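What moving house taught me about letters

In November I moved from one side of Silter to the other, a distance I could walk in 20 minutes with a coffee in my hand. I expected that such a small move would be a small matter. My furniture agreed with me and was finished before lunch. My post did not agree, and I am still busy with it.

I should explain that I am a person who receives letters. My aunt writes, my old landlady in Gurnik writes, and I have for years a correspondence about chess with Wouter Verbeke, who does not trust the computer with his moves. We are now at move 43 of a game which he is winning. His next letter went to my old address, where the new tenant put it politely in a drawer.

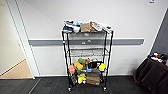

So I made a list of everybody who had my address. I thought it would be a short one. I wrote down the bank, the dentist, the library and the water company, and then I remembered a magazine about bicycles that I do not read any more but that still finds me. By the evening I had filled both sides of the paper.

The forwarding service is a good thing, but it takes 9 working days to begin, and I had not asked for it in time. My advice is to ask for it before you have packed one single cup. The woman at the counter told me this too, in a very friendly way, when it could no longer help me.

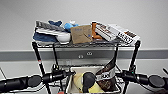
The top shelf, still waiting for a better place

Evelien Dekker, my neighbour at the old house, offered to collect what came. Every few days I cycled over and she gave me a little pile with an elastic band around it, and we drank tea. I must say that I saw her more in those weeks than in the whole year when only a wall was between us. We spoke about the bakery De Graaf, which has changed its bread, and about her sister in Fedlow, who has moved four times and now writes her address in pencil in everybody's book. 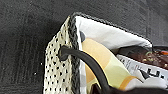
Reading time: 2 min · 400 words

I have copied this habit of the pencil. My own address book was full of crossed-out lines, and for some friends I had to turn the page sideways to find a free corner. I bought a new one with wide lines and spent two evenings writing it over. It is slow work, and a little sad when you come to a name that you do not need to copy.

Wouter's letter arrived in the end by way of Evelien. He had moved his rook, as I was afraid he would. I have put my answer in an envelope with the new address on the back, in capitals, and underlined.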